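Teaching plate stacking by remote control: keep dropping the edge on the tub rim

Asked by Toft_bench
Posted 1st May in Arms and Grippers
Viewed 1139 times

I am trying to teach an arm to take plates off a worktop and put them in a plastic tub. I drive it by remote control from the next room with the wrist camera feed on a monitor, and record each run. The first plate goes in fine. With the later ones I tend to catch the lower edge of the plate on the side of the tub, back off, and try again. I have kept those runs in because the plate does get there in the end.

After training, the arm does the same thing. It comes in low, touches the tub, backs off, and sometimes just sits there going back and forth. Should I bin the runs with a bump in them, or record more? Also, would I be better off moving the arm by hand for this? The joints can be set free, so it is possible, but my own arms end up in the camera view.

2 answers

Bergþóra Bundgaard

Bin the ones where you hesitate. Keep a few where you bump and then recover in one clean move, as the arm needs to see how to get out of trouble. What you don't want is ten seconds of dithering, which it will copy faithfully.

The bigger problem is probably your approach height. If you are judging it from the wrist camera only, the plate in the gripper hides a good part of what you need to see. Lift straight up first, well clear of the tub, then go across, then tilt and lower. Do it in that order every time, even when a short cut looks safe. I did the same job in January for a kitchen trial at Plalby and the runs with a separate lift were the only ones that trained properly.

Vary where the plates start and how they lie in the tub. Don't vary how you move.

On moving it by hand: good for getting a feel for the path, but I would not record that way if the camera can see you. The model may come to rely on your sleeve.

Here is a wrist view from one of my own runs, so you can see how much room the held plate takes up.
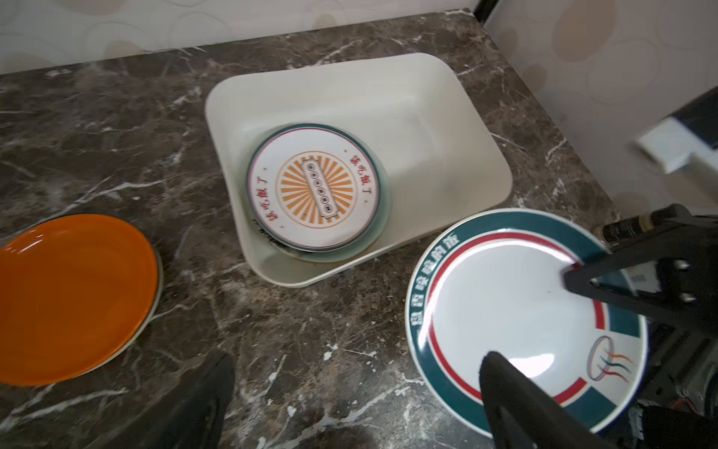 Third plate held at a tilt, two already leaning in the tub.

At this point I would go up before going anywhere near the tub. I also wait for a second with the arm still after gripping, then trim that pause out before training.

Sudlow

Agree with most of that. Check your gripper too. If the plate turns in the fingers when it touches something, no amount of new runs will sort it. We put thin rubber on ours.

Comments on this answer

Toft_bench: It does turn a bit, yes. What sort of rubber?

Sudlow: Bicycle inner tube, cut up and glued on. Change it when it goes shiny.

Toft_bench: Thanks both. I have thrown out the worst runs and will record a new set with the lift done separately. Will report back.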